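I rang the woman who runs the Drorevero fruit stall in January, expecting ten minutes, and we were on for an hour (my tea went cold!). She grew up in Ustumlow and started out selling grapes for her uncle.

"I hated it," she told me. "Freezing hands, and everyone wanted to try one first."
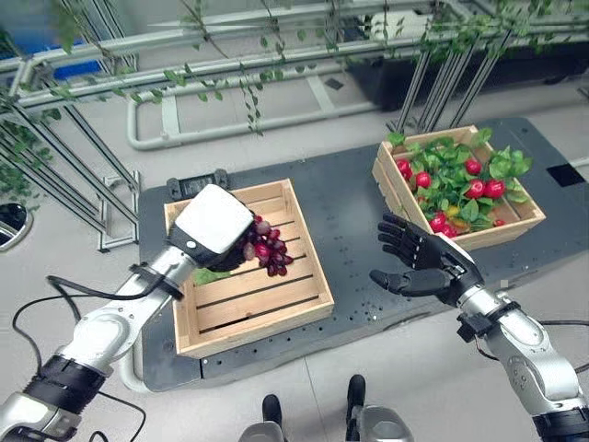 She's softened since then. These days she has 249 regulars on her order list, and she still lets people taste. "One grape, though. I do watch."

So red or green? She laughed at me. "Green for cheese, red for the children. Keep them out of the fridge door, it's too warm."
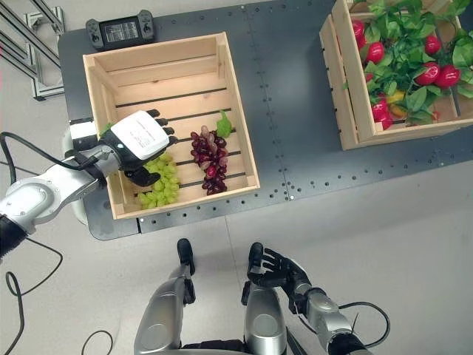

Getting to the stall

Take the Pistska bus and walk down past the bakery. She opens at eight and takes cash only.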